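14 January 2023

Spent the morning on the handset sales file Inico sent over, the one that is supposed to show premium phones pulling ahead of everything else in the smaller towns. I don't buy it yet.

First problem: they count shipments to dealers and call them sales. A phone in a stockroom in Covwood has not been bought by anyone. Arwel Owen says returns get netted off later, but the sheet has no returns column and the notes don't mention one.

Second problem: the sample. 29 shops, all of them on the Plodex ordering system. Shops that still order by phone call are missing, and those are the ones selling the cheap stuff. So we get a rising average price and a story about rising incomes, and both might come from who was left out.

Reran it without the August figures (big promo month, trade-in credit booked as cash). Most of the jump goes away. Saved as a separate tab, do not overwrite.
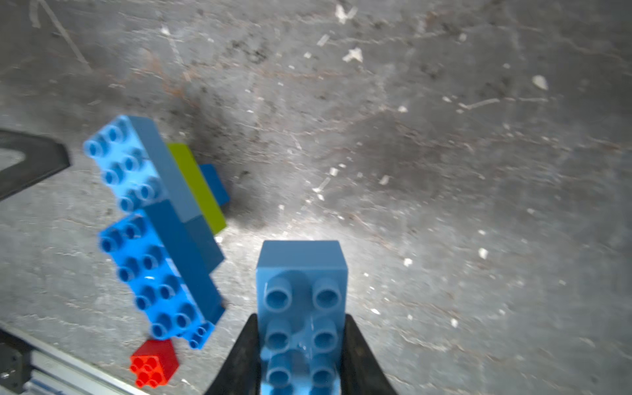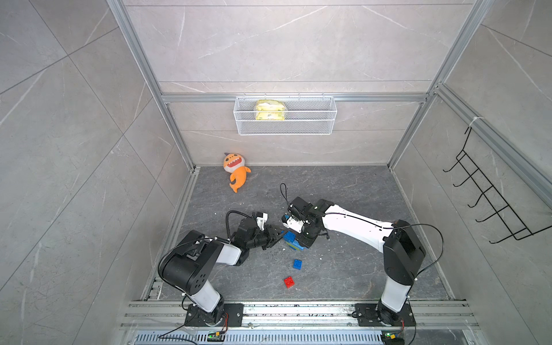
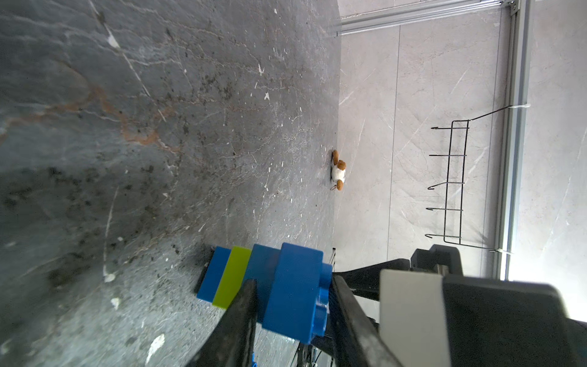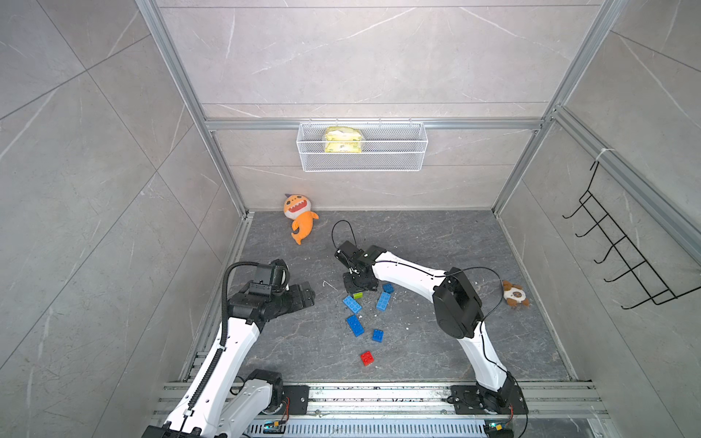 Installment plans are the other thing. Gwynne's write-up treats a phone at 400 paid off monthly the same as one paid for at the counter. If you want to say anything about what a household can afford, those can't sit in one column. Siwan Wynne thinks the split exists upstream and was dropped to make the chart cleaner. Would like to see it before I believe that too.

Also tried matching against the household survey. Up to 2,000 responses, depending on how you treat blanks, and only 2 of the questions touch on phones. One asks whether there is a smartphone in the home. It doesn't ask how old it is, who uses it, or whether it was bought secondhand. You could have a cracked hand-me-down and a brand new flagship in the same "yes". Not much use for measuring inequality, whatever the cover page says.

To do:
- ask Inico for returns by month, and the raw dealer list
- ask Siwan for the installment split
- find out if "active device" means switched on or just registered
- leave the regional map out of the draft until the first item comes back

Arwel wants a headline number for the draft. Told him there isn't one. He can have the range and the list of what's missing.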